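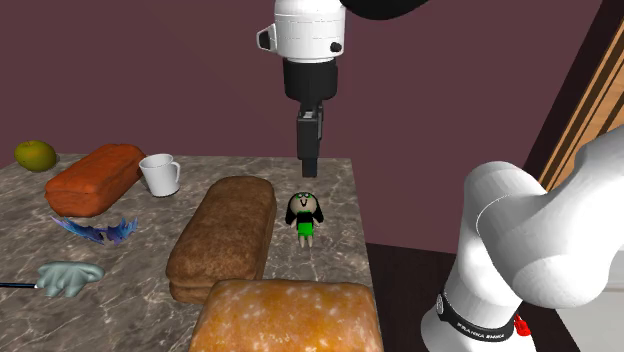 Small Objects, Long Lives: Toy Repair and Reuse among Households in Irkdale

Project report, Department of Social Studies
Submitted by Canan Demirtaş and Dzifa Abugri
Supervisor: Erdal Bozkurt
August 2026

1. Introduction

This report examines what households in Irkdale do with children's toys once they are broken or no longer played with. Public advice on household waste deals mainly with packaging, food and electrical goods. Toys receive little attention, although they are bought often, are made of mixed materials and are difficult to sort. The project set out to establish how long toys are kept, who repairs them, and by what route they leave the home.

The work was carried out as part of the second-year module in applied research methods. Erdal Avcı gave advice on the wording of the questionnaire, and Alper Gezer checked the coding of the written answers.

2. Method

A paper questionnaire was delivered to 554 addresses in the Vukside and Dava districts in June. The two districts were chosen for their different housing: Vukside consists largely of flats, while most homes in Dava have a garden and a shed or garage. In total, 100 completed forms were returned. Follow-up interviews were then held with 18 of the respondents, each in the respondent's own home or by telephone.

The questionnaire asked about dolls, vehicles, building sets, board games and soft toys. Electronic games were left out, as the council already collects these separately. Respondents were asked to think of the last toy that had left the household and to describe its condition at the time.

3. Findings

3.1 Keeping and storing

Storage space had a clear influence on the answers. Respondents in Dava tended to keep toys for years after they had fallen out of use, often in the expectation of grandchildren. Respondents in Vukside passed toys on sooner, usually to relatives or neighbours with younger children. Dolls were the exception in both districts. They were rarely given away, and several of those interviewed still had one from their own childhood.

3.2 Repair

Repair was less common than the authors had expected. Sewing and gluing were the methods most often named. Where a part was missing, the toy was normally kept as it was or thrown away, and few respondents had tried to obtain a replacement. The Räsänen repair shop in Vukside accepts toys, but most respondents knew it only as a place for shoes and bags.

3.3 Disposal

Broken plastic toys went into general waste in almost every case. Respondents were unsure whether such items could be recycled – some had looked for guidance and found none. Soft toys were sometimes left at textile banks.

4. Limitations

The form was available in English only. Households without children were included in the delivery but seldom replied, and the results should not be read as describing the town as a whole. Answers about past disposal rely on memory.

5. Recommendations

It is recommended that the council add toys to its printed sorting guide, with separate entries for plastic, textile and wooden items. A shared box for spare parts could be tried at the Dava library for one school term. Any later study should include the primary schools, which receive many donated toys and could not be covered in the time available.

The questionnaire and the coding sheet are held by the department and may be consulted on request.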